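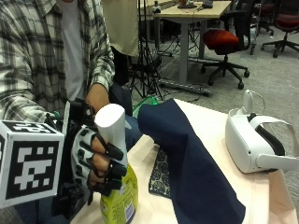

Spray bottle on the table, white trigger head.

Vinegar spray on hard water spots, how strong?
Forum: Kitchen and Bath Cleaning

trotusico_lane
Our water is very hard and the glass shower door is cloudy from top to bottom. I've been using half white vinegar, half tap water in a plain spray bottle. It helps on the newer spots but the lower third of the door looks the same as when we moved in last April. What ratio are people using? I'd like to avoid buying another bottle of something that smells like a swimming pool.

Posts: 23

grout_and_about
Straight vinegar, no water. Warm it up first in the microwave, about a minute, then pour it in the bottle. Spray, wait 17 minutes, scrub with a non-scratch pad, rinse. And if you're cutting it with tap water you're putting the minerals right back on the door. Use distilled.

Posts: 3654

mapleside
Why 17?

grout_and_about
That's how long my podcast segment is. Fifteen is fine too.

zeleke_tile
I set tile for a living and I'd be careful with straight vinegar in a shower. The glass doesn't mind. If you have marble or travertine on the curb or the walls, the runoff will etch it and you can't wipe that off. It's hard on cement grout too if you do it every week. Half and half is plenty for upkeep. For the old stuff use a paste cleaner made for glass and work on a small area at a time.

Posts: 700

grout_and_about
I've done it weekly for years on ceramic and my grout is fine.

zeleke_tile
Sealed?

grout_and_about
Yes, sealed.

zeleke_tile
Then that's why. Most people's isn't, or it was sealed once and never again.

trotusico_lane
Walls are ceramic but the curb is some kind of stone. Gray, a little shiny. I don't know what it is. I have been letting the vinegar run down onto it.

mapleside
Lay a wet towel over the curb before you spray. Then rinse the curb well when you're done.

zeleke_tile
Or spray the cloth and wipe the door with it, so nothing runs. Check the curb with a flashlight held low. Dull patches mean it's already etched.

javelitz_dave
Which sprayer are you using? Mine from the dollar store quit after a month with vinegar in it. The spring rusted. I bought a Surell one with no metal in the pump and it's still going.

mapleside
I just rinse mine out and pump some clean water through after each use. Same cheap bottle for years. I don't think you need a special one.

javelitz_dave
Maybe, but I'm not going to remember to do that.

grout_and_about
Whatever bottle you use, write on it. And never put vinegar in one that had bleach in it. That makes chlorine gas.

trotusico_lane
Update, 17th August. Used a wet towel on the curb and warm vinegar with distilled water, half and half, two rounds. Top of the door is clear now. Bottom third is better but still hazy when it dries. There is one dull patch on the curb near the drain side. Going to try the paste on the glass next.

zeleke_tile
If the haze is still there after the paste, the glass itself is probably etched and no cleaner will fix it. Get a squeegee and keep it in the shower either way.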